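5 September 2026
Wool, rain, and the second sleeve 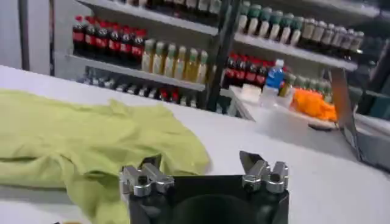
Green cloth on the white table, loosely crumpled in soft folds.

I meant to write last night and fell asleep with the lamp on, so this is really two days squeezed into one. The rain started before breakfast and kept on until the gutters gave up, and I took it as permission to stay in and get back to the cardigan (the gray one, which I have been knitting since last November and which has now outlived two pairs of slippers).

The trouble is the second sleeve. The first went along so sweetly that I never wrote down what I did at the elbow, and now I have to read it back stitch by stitch with my glasses pushed up on my forehead. I ripped out ten rows this morning, drank a cup of tea, and ripped out two more. Then I started over on the smaller needles and it looked better right away – tighter at the cuff and much less like something made for a scarecrow.

I do love this yarn, though. It came from the little shop in Haslam, the one with the crooked step, and I bought the last of it because I was afraid of running short. Dye lot 854. I have said that number to myself so many times it feels like an old phone number. There is a ball and a half left, and by my arithmetic that ought to do the sleeve and the button band, if I don't get fancy with the collar. I have promised myself I won't get fancy with the collar. We'll see how long that lasts.

After lunch it cleared up a little and I walked down to the mailbox and back the long way, past the pear tree that leans over the fence. The pears are coming down already, and the wasps have found them. I picked up a few good ones and carried them home in my hat, and they are on the windowsill now, making the whole kitchen smell like my grandmother's pantry. I might stew them tomorrow with a bit of ginger. I might just eat them over the sink.

Supper was soup again and I was glad of it. I had the radio on low while I knitted, a long program about lighthouses, and got through 79 rounds before my thumb complained, which is a good evening's work for me these days. The shaping looks even. I held the two sleeves up together under the lamp and they are very nearly sisters.

Need to look for buttons. The wooden ones in the blue tin are one short.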